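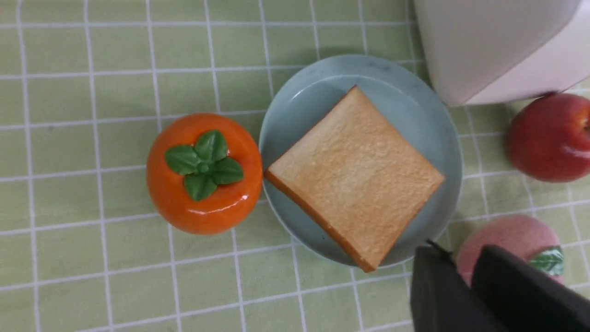

Chapter 4
The Series Romance

Most readers of popular romance do not buy one book. They buy the first book of a set, and if it pleases them they buy the next one, often the same night. Publishers have known this for a long time, and much of the business is now built on it. This chapter looks at how a romance series is put together, how the books in it lean on one another, and what the back cover copy has to do at each stage.

By the end of the chapter you should be able to tell a linked series from a continuing one, explain what a carryover character is, and write a short blurb for a later book that a new reader can follow.

4.1 Two ways to build a series

In a continuing series, the same couple stays at the center from book to book. In a linked series, each book has its own couple and its own ending, and the books share a setting, a family, or a group of friends. The linked form is far more common in romance. The reason is practical. A romance reader expects the couple to be together and happy on the last page, and once that has happened it is hard to pull them apart again without making the first ending feel false.

Our main case for this chapter is the Lura Harbor series by Valquíria Nogueira, published by Zernen. It has 3 books. The first, The Ferry Clerk, follows a ticket seller and the man who wants to close her ferry line. The second moves to her older brother. The third belongs to a baker who had only one scene in book one, and many readers name it as their favorite.

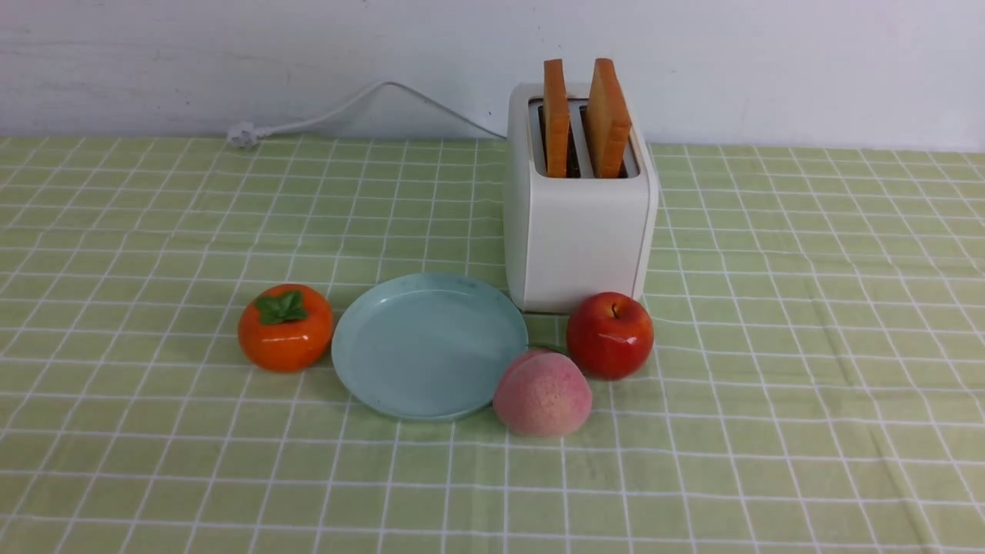

That baker is a carryover character. She comes into the first book to do a small job, in her case to pass on a piece of gossip, and she is given one detail that isn't explained. She will not take the 6 a.m. ferry. The detail goes unanswered through two books. Nogueira has said in class visits that she had no answer for it herself when she wrote it, and that she found one only in March of the year the third book was due.

Some editors dislike this way of working. Reginald Achterberg, who edited the series, asked for a plan of all the books before he would sign the second one. The plan he got ran to a single page, and the baker's part of it was wrong in almost every point by the time the book came out. He kept the page and has let us reprint it at the end of the chapter.

4.2 The blurb for a later book

A blurb for book one has a single job. A blurb for book three has two: it must please the reader who knows the town and must not scare off the reader who doesn't. Keep the names to the two leads. Leave out the couples from earlier books, even if readers love them. State what keeps the leads apart in one sentence.

Compare the two drafts in the next section. The first is 117 words long and names five people. The second names two.

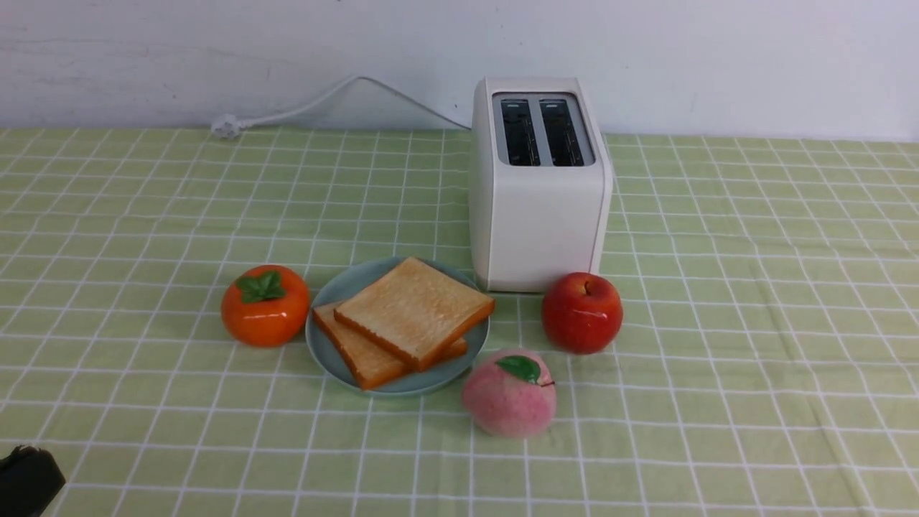
Figure 4.1. A white toaster on a checkered tablecloth.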